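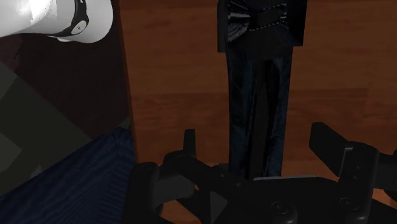 Re: [nidham-teleop] Worth collecting by hand in the simulator first?

Hello all,

Replying to the message from the Hartley group, which I've left in below because I think more people on the list will have the same question. Short version: yes, do it, and start this week if you can!

> We have the arm on order but it won't be here until March at the earliest. In the meantime we have the Zemara simulator running on two desktops and one person who is keen to drive. Our plan was to wait for the real arm and record everything on that, as we were told simulated demos are "only good for testing the file format".
>
> Three questions for people who have done both:
>
> 1. Is it worth recording demonstrations in simulation by remote control, or should we save our energy?
> 2. How long does a new driver take to get good enough that their runs are worth keeping?
> 3. Does the wrist view matter that much? We find it very hard to drive from and have been using the overhead view for everything.
>
> Any scripts gladly received.

Taking them in order, more or less.

**1. Is it worth it?**

We were in the same boat last year and I'm so glad we didn't wait. We recorded 3,706 runs in Zemara before we touched a real arm, all of them driven by a person with the handheld controller, and all on tabletop pick and place with mixed household things. Not all of those were any good (more on that further down) but the drivers learned an enormous amount, and so did the rest of us. By the time the hardware turned up we had already had all our arguments about what counts as a finished grasp, when to press record, whether to go back to the home position between tries and so on. You really don't want to be having those with a real arm sitting idle.

The file format remark isn't wrong, by the way. We did find two bugs in our recorder in the first afternoon. One of them was writing the gripper opening a step late on every single run, and it took someone playing a run back slowly to spot it. I would much sooner lose an afternoon's simulated runs to that than a month's real ones.

Where I'd be careful is cloth. A soft thing in the simulator folds the way the simulator thinks it folds, and our drivers picked up a lazy habit of coming straight down and pinching in the middle. That worked nicely in Zemara and quite badly on a real tea towel. Boxes, cups, tins and anything else stiff carried over far better.

**2. How long to train a driver?**

Our rule is 100 practice runs that we throw away, whoever you are. It sounds harsh and everybody grumbles, and then around the halfway mark they stop fighting the controller and you can see it in the traces: the wrist stops twitching, and the approach turns into one long curve where before it was a staircase. We had one driver who was lovely to watch after 51 and we still made them finish the set.

Things that helped new people:

- Five runs, then a break. Not five minutes' rest, a proper get-up-and-walk-about. Tired drivers close the gripper early.
- Same object for a whole sitting at first, then swap.
- Talk out loud while driving. "Down a bit, turn, open wider, now close." It slows you down in a useful way.
- Let them fail and carry on. If the fingers slip, open up and go again inside the same run. We used to stop and restart, and we ended up with a pile of perfect runs that taught the policy nothing at all about recovering.

That last one is my hobby horse, so sorry if you've heard it from me before.

**3. The wrist view**

Oh, it matters! I know it's horrible to begin with. You've got a great big palm and two black fingers taking up the bottom of your screen, half the table is missing, and anything off to the side is a corner of something you can't name. But when you are lining up the fingers either side of a thing, the overhead view tells you almost nothing about which way the wrist is turned, and the wrist view tells you straight away. If the target sits in the gap between the fingers, you're lined up. If it doesn't, you aren't.

What we do now is drive the long move on the overhead view and switch to the wrist view for the final stretch down. Gilotico (the small controller add-on, there was a thread on it in the archive) lets you put the switch on the thumb button, and that one change did more for us than any amount of coaching. Drivers stopped glancing between two windows and losing their place.

Record both views all the time, whichever one you happen to be driving from. Disks are cheap and you will want the other one later.

One more thing on dark objects. If your gripper is black and the thing you're going for is black or navy, the fingertips vanish into it on the wrist view and people start guessing. We turn the scene lighting up a notch for the practice runs, then put it back and vary it for the ones we keep. If someone has a better trick I'd love to hear it, as ours feels like a bit of a fudge.

As for scripts: our recorder is tangled up with our own folder layout, so I'd want to tidy it before sending it round. The playback tool is fine as it is and I'll put it in the list's shared folder tonight. It shows both views side by side with the gripper opening drawn underneath, and you can step through with the arrow keys. Do have a go, and tell me what breaks.

And please post how the first batch goes, even if it's a mess. Our first batch was a terrible mess and I still enjoy looking through it.

All the best from the Nidham end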